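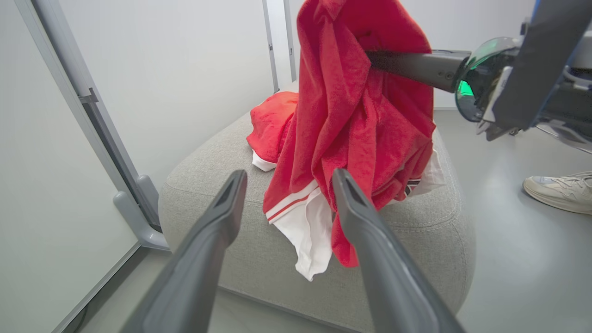

Grudwood Evening Classes
Caring for Clothes at Home
Notes for Session 5: Sorting, Shaking Out and Folding
Tutor: Khrystyna Bondarchuk

Welcome back, everyone, and thank you for bringing in such a cheerful assortment of clothes last time (I have never seen so many odd cardigans in one place!). These notes cover what we'll do tonight, and there's a bit extra at the end for those of you who like to practise at home.

Where to work
You don't need a proper laundry bench. A bed is lovely if your back allows it, and an ottoman or a firm chair does nicely for a small pile – I folded on the end of a sofa for years. Wipe the surface first and keep your cup of tea somewhere else.

Picking things up
Clothes that have been sitting in a heap tend to come up all bunched together. Lift one piece at a time, find the shoulders or the waistband, and let the rest hang down. Give it two good shakes, then smooth the hems and any trim with the flat of your hand. Textured fabrics such as towelling only want a gentle smoothing, and I wouldn't press them at all.

Colours with white trim
Red beside white is the pairing I get asked about most. Check the care label, wash in cold water with similar colours, and take the load out as soon as the machine finishes. If you aren't sure of the dye, dab a hidden seam with a damp white cloth and see whether any colour comes off. Do this before the first wash, please, and not after, as I once did with a favourite blouse.

Folding a top
Lay it face down. Bring one side in towards the middle, fold the sleeve back along the edge, and do the same on the other side. Turn the bottom up to meet the collar. Slippery fabrics will slide about, so roll those instead and tuck them in at the end of the drawer.

For next week
Fold one small load, some 40 minutes' work if you take it slowly, and jot down which pieces gave you trouble. Bring the worst of them along and we'll have a go at it together.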